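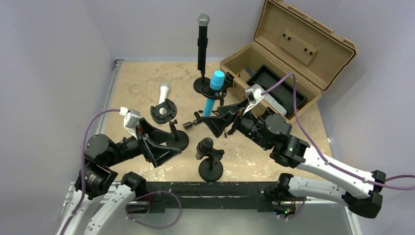

One user in Dollbridge writes to us that the old section 7 was "too quick with the cables," and that she had to read it three times before the second microphone gave any sound. We agree with her, and the section is now longer.

7. Connecting the microphones to the Prorar mixer

Before you start, turn the mixer off and put all the channel faders at the bottom. Speakers must also be off. If you use the Gadley power supply, let it stay unplugged until step 6.

1. Put every microphone on its stand first, and only then connect the cable. A cable that is already connected pulls the light stands over very easily.

2. Connect the microphone cables to inputs 1 to 4 on the back of the mixer. Push until you hear the click.

3. Write the name of each speaker on the white strip below the fader. Use pencil. The strip does not like ink.

4. Lead the cables down the stand and away from the power cable. When they must cross, let them cross at a right angle.

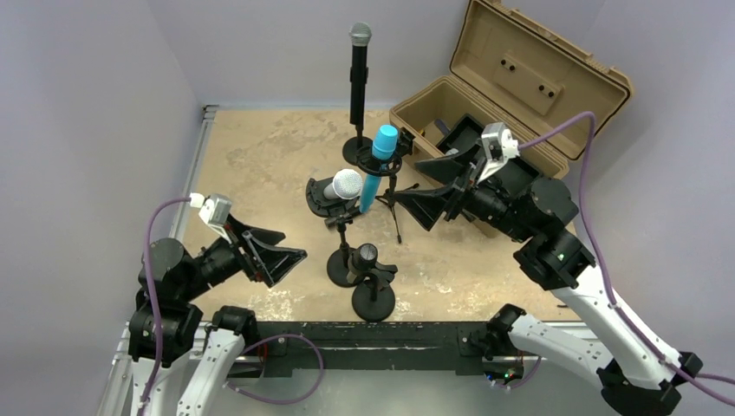

Fig. 2. Four microphones on stands, with the carrying case open.

5. Check the switch PH on the back. Condenser microphones need it ON, and most dynamic microphones work with it OFF.

CAUTION: Do not move the switch PH while headphones are on somebody's ears. The noise is short but strong.

6. Connect the power supply and turn on the mixer. The display shows the number 224 for a moment, which is the version of the inside program. Then it shows READY.

7. Ask the first person to speak in a normal voice – not reading, just talking – and turn the gain knob slowly to the right until the green light is steady. The yellow light may come sometimes. If the red light comes, turn back a little.

8. Repeat step 7 for the other channels, one after another. Leave the unused faders down.

9. Turn on the speakers last.

Note: In a room with hard walls you may hear an echo in the recording. Bring the microphones closer to the speakers' mouths and make the gain lower. A blanket on the table also helps.

Note: Cables over 100 feet long can work, but we did not test them with every microphone.

If a channel gives no sound

– See that the MUTE button of the channel is not lit.
– Exchange the cable with one from a working channel.
– Turn off the mixer, wait for 2 minutes, and begin again from step 6.

For the Trịnh foot switch please see section 9. It must not be connected to the headphone output.

Related sections
Choosing a room for recording
Saving to a memory card
Trịnh foot switch: first use
Cleaning and storage

Last updated: October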